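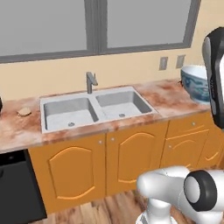 Anayeli Ventura wrote, in reply to the first paper of this series, that she had no quarrel with a machine learning to carry a bowl, and that her question was what the person formerly carrying it would be asked to do at half past seven in the morning. The question deserves a fuller answer than it has so far been given by those of us responsible for kitchen services at Rusholm, and the present essay is an attempt to provide one. The views expressed are those of the author and do not bind the management.

Rusholm provides meals and light domestic support to 165 residents living in small shared flats. Each flat has its own kitchen, of the kind found in any ordinary home, and the work done there is ordinary too. Bowls are fetched, filled, warmed and returned. Sinks are cleared. Microwave doors are opened and closed many times in a shift. This work is carried out by support workers, most of them part-time, and it takes up a share of their day which has grown steadily as the flats have filled.

The arrangement now proposed, and approved in principle last November, is that a robotic arm supplied under the Trosberg agreement should take on part of this fetching and carrying in 3 of the flats. Before any arm is installed, its control software is to be trained and tested in simulated kitchens, using the Clisari programme. It is in these kitchens that nearly all of the work to date has been done. They have sinks, cabinets with small round knobs, and a microwave set above a stove. They have no residents in them, and no support workers.

That absence is the first matter on which an opinion should be recorded. A simulated kitchen is a sensible place for a machine to make its mistakes. A bowl dropped there costs nothing and injures no one, and the same movement can be attempted again at once. The supplier's team has set 500 practice runs as the minimum for each task before it may be considered for a real flat, and the author supports that figure. It would be neither safe nor decent to ask a resident to sit through them over breakfast.

However, the simulated kitchen also contains a description of the job, and that description was written by people who have never done it. The task list for the first stage comprises 1,797 separate entries. They are short and clear. Pick up the bowl. Place the bowl in the microwave. Close the door. A support worker reading such a list will recognise every item, and will also notice how much lies between the items. When Shih-chieh Choi was asked to review a portion of it on behalf of the morning staff, he returned it with notes in the margin that ran longer than the list itself. Was the bowl one that could go in a microwave at all? Had the resident asked for the food warm? Was there something already inside from the night before? Should it be done now, or after the tablets?

These are small decisions, and it is a habit of institutions to treat small decisions as if they took no skill. The pay scales at Rusholm have long reflected this habit. A worker is graded by the tasks performed, and the judgement exercised in performing them has never appeared on the form. It is therefore a matter of some discomfort that the first proper written record of that judgement should have been produced for the benefit of a machine. The author takes the view that the record belongs in the grading review as well, and that Mr Choi and his colleagues should be paid for the hours spent in making it. At the time of writing, those hours have been entered as training, at the lower rate.

A second matter concerns time. The case put to the board was that each shift would gain a period free of routine kitchen work, and that this period could be spent with residents. The case was made in good faith. It rests, however, on the assumption that the time released will stay released. Experience with the electronic medicine cabinets gives reason for caution. They did save time, and within a year the time had been absorbed into a longer round, with more flats to each worker. No one decided that this should happen. The rota was redrawn twice, each time for a good local reason, and the conversations with residents that had been promised were not written into it. 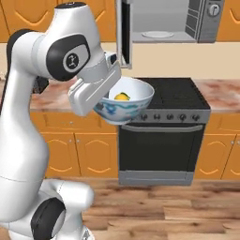

If the same is to be avoided on this occasion, the protected period must appear on the rota from the first day, with a name against it, and its removal must require the same level of approval as the purchase of the equipment. A statement of intent will not be enough. Rotas are prepared late in the afternoon by people with absences to cover, and whatever is not fixed will be used.

It has been said in reply that such a rule would tie the hands of local managers. It would, and it is meant to. The managers consulted by the author were, for the most part, in favour, and several remarked that it would be easier to refuse a request if the refusal were not their own.

The third matter is the hardest to state fairly. Kitchen work is heavy on the wrists and shoulders, it is repetitive, and many staff would be glad to do less of it. It is also, for a good number of them, the means by which everything else gets done. A worker standing at the sink with her back half turned can ask a resident how he slept, and will often receive a truer answer than she would across a table. A resident drying one bowl while a worker washes another is taking part in the running of his own home. When the fetching and carrying is removed, the occasion for this may go with it. It is not certain that a protected half hour, however well defended, will serve the same purpose. People do not confide on schedule.

For this reason the author would ask that the choice of tasks be reopened. The present list was drawn up according to what the arm could learn soonest. Lifting a bowl and setting it down come early because they can be repeated and scored with ease. That is a reasonable order for the engineers. It is a poor order for the flats, where the clearing of the sink after lunch may be the part of the day most valued by a resident, while the restocking of cupboards at night is valued by no one and hurts everyone's back. The Clisari team has confirmed that the order can be changed, with some loss of time. The loss should be accepted.

There is a precedent, though a modest one. At the Lü day centre, where a lifting trolley was brought in two years ago, staff were invited to mark every job on the sheet as one to hand over, one to keep, or one to share. The results surprised the managers. Several jobs assumed to be unwelcome were marked to keep - the laying of tables in particular - and the trolley was put to use in the storeroom and the laundry, where it has remained. The exercise took one afternoon and the cost of sandwiches. Nothing prevents its being repeated at Rusholm before the first arm is fitted, and residents should be given the same sheet.

It remains to say something about responsibility. Under the draft procedure, the support worker on shift will be recorded as supervising the arm while it operates. The word has been chosen with little care. To supervise is to be answerable, and a worker who is two rooms away helping someone to dress cannot fairly be answerable for what a machine does with a hot dish. Either the arm is to be watched, in which case the time saved is much smaller than the board was told, or it is fit to be left, in which case the supplier and the management should say so in writing and carry the consequences. The author has asked for the clause to be withdrawn until this has been settled. A revised text has been promised.

Ms Ventura's question referred to half past seven in the morning. On present plans, the worker concerned would at that hour be helping a resident to wash, with the kitchen door open so as to hear the arm - and would be recorded as doing both. The author does not regard this as an acceptable answer, and has told the board so. The matter will be taken again when the revised clause is circulated, and comments from staff on all shifts, nights included, may be sent to the kitchen services office before then.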